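Notebook, training phantom bench
May 27, 2023
Batch 913, second trimester head block, Castidwood set

Carrying on from the last entry, where the block came out of the mould with a skin of bubbles along the top and a cloudy patch under the head form. Same mould, same head form, new mix, slower pour. The block has to be good enough for the Bavberg students to practise head circumference on before they get near a real anatomy scan. It doesn't need to look like a baby. It needs an oval with a bright continuous edge, a midline that shows up when the plane is right and goes missing when it isn't, and enough depth above it that they have to think about focus and gain.

Target

Outer circumference of the form at the widest level is 205 mm by flexible tape, measured three times before it went in. Top of the form sits 50 mm below the scanning surface. The midline is a strip of thin acetate held in a slot, with a gap toward the front where the box should be. The gap is a bit ragged from the last time I trimmed it. Left it.

Still undecided whether the form should go in level. A level form is too kind to the student. You put the probe down flat and there's your oval, more or less handed to you. In the earlier blocks I tipped it slightly nose down and people had to rotate and angle to get the midline running straight across, much closer to what happens in clinic. Went with tipped again, wedged at the back with an offcut of set gel so the wedge wouldn't show as a hard reflector. Should still write up a level one for the first afternoon.

Mix

Gelatin, unflavoured, the coarse stuff from the catering place. Water boiled and left to come down before use. Psyllium fibre for scatter, 30 g to the full pot, sugar-free and strained through a stocking. A bit of glycerine so the surface doesn't crack in the fridge. Preservative as per the sheet taped inside the cupboard door.

Last batch I put the psyllium in dry and it clumped. This time I slurried it first in a jug of cold water, then added the slurry to the gelatin while stirring. Far better. Clumps were the cause of at least some of the cloudy patch, I'm fairly sure. On screen they look like little bright blobs with a faint tail and students stop and ask what they are.

Stirred by hand with the wide spatula. The stick blender is quicker and fills the whole thing with air, don't be tempted. Skimmed the foam twice. Covered the pot and let it stand until the outside was only warm to the touch, then skimmed once more.

Pour

First layer went in to just below the form and I let it firm up in the fridge until a fingertip left a mark but came away clean. Then form in, wedge in, string tied off to the lugs so it couldn't float. It did float in the February-style mould (the old round one), which is how we ended up with a head lying against the scanning surface and a lot of confused measurements. Strings are fishing line, fine gauge, and they don't show unless you go looking.

Second layer poured down the back of a spoon against the side wall. Slow. Bubbles came up round the chin end of the form and I chased them out with a skewer. A few stayed in the slot next to the acetate. Tapped the mould on the counter through a folded towel and most of those went.

Third layer to the line. Cling film straight onto the surface, pressed down from the centre outward. Fridge, bottom shelf, away from the fan.

Scan, after set

Used the Bidach cart with the curved probe, obstetric preset, no changes to start with. Plenty of gel. Depth brought down so the form filled most of the screen, then focus moved to the level of the midline.

Near field is clean. No skin of bubbles this time, so the film and the slow pour both look worth keeping. Background speckle is even from side to side and a little darker toward the bottom, which I could fix with the gain sliders and didn't. The students can do that for themselves.

Outer edge of the oval is bright at the top and bottom where the beam hits it square, and drops away at both sides. Same as a real skull. Some people will want to complain about that and they should be told to get used to it. The ellipse still has to be fitted to the outer border through the parts you can't see well.

Midline shows when the plane is right. The gap is visible but smaller than I'd like. Next form, cut it wider.

Ellipse tool on outer edge, good plane: agrees with the tape within what I'd expect from my own hand. I repeated it after taking the probe off and starting again from scratch, and it held. Then I went off plane on purpose, tilted toward the base, and the oval went rounder and the number dropped, as it should. Off plane the other way it dropped too, with a nice obvious loss of the midline. So the block punishes the two mistakes we want it to punish.

One thing to watch. The machine's default speed of sound is for soft tissue and the gelatin runs a shade slower when it's cold. Straight from the fridge the form measured slightly long top to bottom. Left on the counter for a while it came back. Bring blocks up to room temperature before any session where the numbers are going to be compared, and put that on the lid label as well as in here.

Compared with the Kaneko block

Had the Kaneko commercial block out for the same session. It's better in most ways and so it should be for the price. The edges are more even and it doesn't dry out. But the head in it is level, and there's really only one good place to put the probe, so by the second go people remember where that is and stop looking. Ours is uglier and makes them search. Best used together, Kaneko first to learn the calipers and ours after that.

The Kaneko one also has a femur at an angle beside the head. I'd like to try that in the next batch with a piece of dowel, sealed so it doesn't swell. Dowel will throw a shadow, good, so does a femur. Open question is whether to keep the ends square. Square ends make it too easy to see where the calipers go. Rounded ends might be truer to the real thing.

Teaching notes for the session

Give them the block with no circumference written anywhere on it. They measure, write it on a slip, fold the slip. Read them out at the end. Last time the talk afterward about why the numbers differed was the most useful part of the afternoon.

Ask for the picture before the number. If the midline isn't there, the measurement doesn't count, however close it happens to land.

Remind them what the measurement is for. Past the first trimester, head size alone is a poorer guide to dates than an early crown-rump length, and if there's a good early scan the due date doesn't get moved for a head that's a bit big or a bit small at the anatomy scan. A few in the last group had picked up the idea that each scan resets the date. Worth five minutes with a blank growth chart, and a word on how parents hear it when you say "measuring ahead."

Also go over what to say while measuring. Silence worries people. They don't need a running commentary, only "I'm taking some measurements now and I'll go quiet for a bit."

Bench layout

Blue painter's tape for the station lines, same as before. It lifts off without leaving glue behind and takes a marker well enough. Blocks and gel go in their own spaces and nothing wet goes over the line toward the cart.

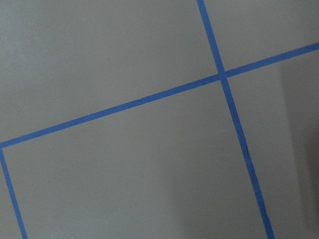

Cleaning and storage

Wipe gel off the block with a damp cloth, no alcohol, it toughens the surface. Fresh film each time. Lid on, label facing out. The last gelatin block kept for a bit over a week in the fridge before it smelled wrong, and we threw it out a day later than we should have. If there's any spotting on the surface, bin it, rescue the form, and wash the form in hot soapy water. The acetate comes out of the slot from the back. Don't pull it from the front.

Probe gets the normal wipe between users even though it's only been on gelatin. Same habit as clinic.

To do before the next batch

Widen the gap in the midline.
More fishing line, nearly out.
Dowel, and something to seal it with. Try varnish on a scrap first and leave it in water overnight.
Ask Bavberg whether they want to borrow the level block as well, and if their fridge has a shelf free.
Find the other wide spatula.
Write the pour steps up as a single sheet for the Castidwood binder. The version in there still says to use the blender.

Left in the fridge tonight: this block, filmed and labelled, plus a small cup of the same mix with no form in it. The cup is for checking speckle after a few days so I'm not poking at the real one.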